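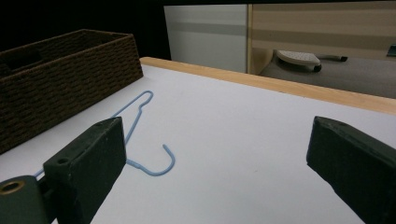 Home | News | Services | Donate | Contact

Clothing Room to Reopen With New Hangers

Last updated: December 21, 2023

The Davbridge Community Center will reopen its clothing room in January, following a review of how donated garments are sorted, hung and stored. The room provides coats, school clothes and work clothes free of charge to residents of Davbridge and Purves.

The center has purchased 300 coated wire hangers to replace the mixed stock used until now. Older hangers had begun to rust at the hook and were leaving marks on light-colored shirts. The 290 hangers withdrawn from use have been sent for metal recycling.

"Families should be able to look through a rack and find a garment in good condition," said Natanael Assunção, who manages the clothing room. "The hanger is a small part of that – but a stained collar means the shirt cannot be given out."

Under the new arrangement, garments will be checked and buttoned at the sorting tables before they are hung. Scarves, gloves and hats will be kept in baskets and will no longer be placed on the racks. Each household may select up to 20 items per visit.

The clothing room distributed 2000 garments between its opening and the end of October. Winter coats in children's sizes remain in short supply. Clean donations may be left at the front desk during regular hours. Residents are asked not to leave bags outside the building.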